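Went to the open day at Trudis in Flastby on 7th May. A few posts on it, mostly for the people at work who asked me what it was like.

They had several things on show but I spent most of my time at the one where robot arms work on an old desktop PC. I repair and strip PCs for a living, so that was the one I'd come for.

Some pictures of the bench:
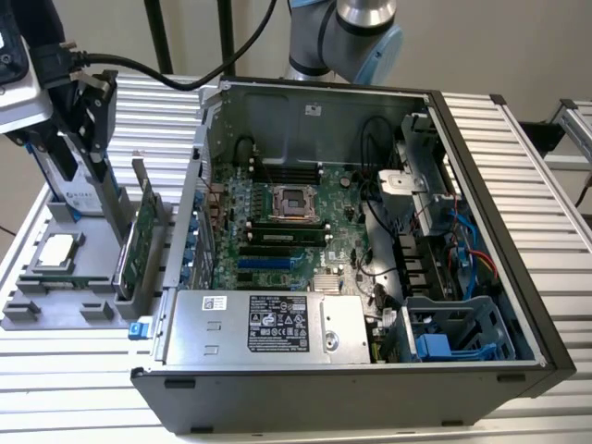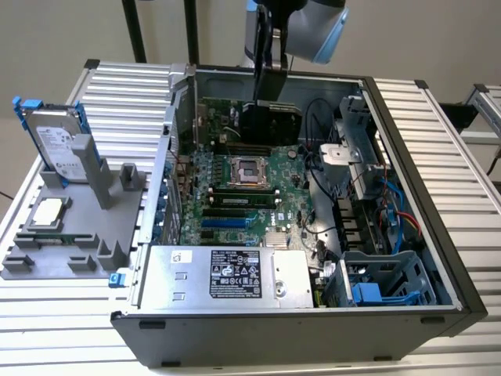
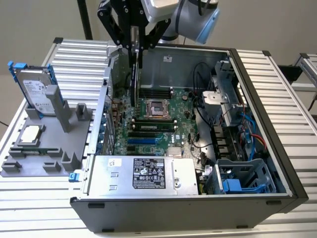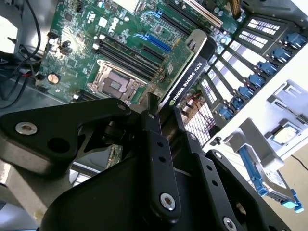 The person running it was Greer Baxter, who was patient with a lot of questions, many of them mine. She said the job is harder than it looks to visitors. Everything in a PC was designed for a person with two hands and a decent idea of what a click feels like.

Memory is a good case. You push until both ends go home. I do it by feel and couldn't tell you how much force I use. Greer's team had to put a figure on it, then put a different figure on it for boards that flex more.

Graphics cards are awkward in another way. The card has to line up with the slot and with the back of the case at the same time. If the bracket catches, the card goes in at a slight angle and you can think it's seated when it isn't. I've done that myself more than once.

Someone asked why they don't use new machines. Her answer was that old business desktops are what the recycling firms get by the pallet, so that's what they practise on. Fisteo, who fund part of the work, want the useful parts out in one piece and sorted for resale.

I asked about speed. She was straightforward about it – a person is a lot faster. On a machine I know well I'd have the drive, memory and card out before the arm had finished lining up on the first part. She didn't argue with that.

What they care about at the moment is how often it goes right with no help. They do trials in batches of 50 and write down every failure, including the dull ones. A part dropped an inch from where it should be counts the same as a bent bracket.

They've done 660 trials so far. She wouldn't give me one overall success rate because it depends too much on which part you mean. Drives in plastic caddies do well. Processors are the worst, and having cleaned up a few bent pins I wasn't surprised.

Cables are still a problem as well. They never lie the same way twice, and a loop of wire over a slot is enough to spoil an attempt. I'd expected the clever bit to be the arm. Most of the talk was about cables and how to hold things.

The trays for the parts get redone a lot. Greer said they'd been through 40 versions of one or another since last September. A pocket slightly too tight and the part sticks, slightly too loose and it leans, and then the next pick is off.

A man next to me wanted to know if it would put people out of work. Fair question. She said the firms they speak to can't get staff to stay on the stripping line, and that the first use would be alongside people. I'd like to hear that from the firms too.

My own view for what it's worth: I wouldn't mind one doing the dull part. When we had the office clearance from Dunbar we did 100 towers between three of us and my thumbs hurt for a week. Same model, same latches, all day.

I would still want a person to look over the board afterwards. Bulging capacitors, a scorch mark, a connector somebody has forced. They aren't working on that side yet.

Practical bits if you're thinking of going next time. Parking is poor, use the one behind the leisure centre. Tea was free. You can stand fairly close to the demos but the talks upstairs fill up early and I missed the first one.

They're planning another open day in September, date not fixed yet. I've asked Greer if I can bring a couple of our worst cases along, the ones with the stiff side panels. She said yes, so I'll post again after that.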